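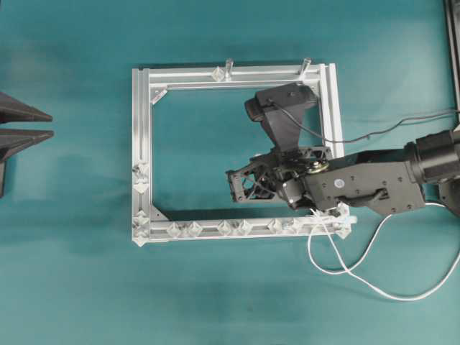

Slotted aluminium frame with clear plastic clips along the bottom and left bars, laid flat on green cloth.

Workshop News | Fixtures and Fittings

Dresness moves to slotted frames for small display units

2021-12-07

Display fittings maker Dresness has changed the base of its small table-top units from a welded tray to an open rectangular frame made of slotted aluminium bar. The new base went into regular assembly in November and will be used for all orders from the Moura site.

The frame is made up of four bars with the grooved profile usually known as T-slot. The grooves run the full length of each bar, so clips, posts and brackets can be fixed at any point without drilling. On the old tray, fixing points were set at the welding stage, and a change to the layout meant a new tray.

Triangular brackets brace the inside of the corners. Clear posts stand on the top bar and carry the upper panel, while clear plastic clips along the bottom and left bars hold the lower edge of the panel and guide the thin white cable that feeds the lighting strip. On the bottom bar the clips are set in pairs.

According to Kourosh Hashemi, who leads assembly at Moura, the pairs were adopted after trials with single clips. "A single clip lets the panel edge turn slightly when the unit is lifted from one end," he said. "With two close together the edge stays put. We lose a little time fitting them and get it back at inspection."

The clips are supplied by Flarik, which also made those used on the earlier trays. They are the same moulding with a new foot, shaped to sit in the groove and lock with a quarter turn. Existing stock of the old clip will be kept for repairs. Dresness does not plan to sell an adapter between the two types.

Frames are built flat on a cloth-covered bench. The cloth protects the faces of the bars, which are not painted or coated after cutting, and keeps the clear parts free of scratches. Hashemi said a dark or strongly coloured cloth also makes it easier to find a dropped clip, a regular complaint when the benches had pale rubber mats.

The order of work has been changed as well. Brackets are now fixed and tightened before any plastic part goes on. In the first weeks the clips were pushed into the grooves while the corners were still loose, and several cracked when the frame was pulled square. Posts follow the brackets, then the clips, with the cable last. The cable is left slack at the corner until the panel has been tried for fit.

Corners are checked by measuring both diagonals. Dresness allows a difference of 2 mm between them. Frames outside that limit are loosened at the brackets and set again, which was not possible with the welded tray.

The company gives the build time for a bare frame as 38 minutes, including the check. More than 300 frames had been completed at Moura by the end of November. Of the first batch of 10, half were taken apart afterwards to look for wear in the grooves and marks left by the bracket screws. The marks were light and the bars were put back into use.

Shop fitter Ernerance has taken the first units for use on its counters. It asked for one change, a longer bottom bar that runs a little past the right-hand corner to give a fixing point for the cable. Dresness has since made the longer bar standard. The left end remains flush.

Cleaning advice for the units has been revised to suit the open grooves. A soft brush is recommended for the bars and a damp cloth for the clear parts. Solvent cleaners should be kept away from the clips and posts, as they can cloud the plastic.

Spare clips and brackets can be ordered from Moura. Posts are supplied fitted to a length of bar and are not sold loose.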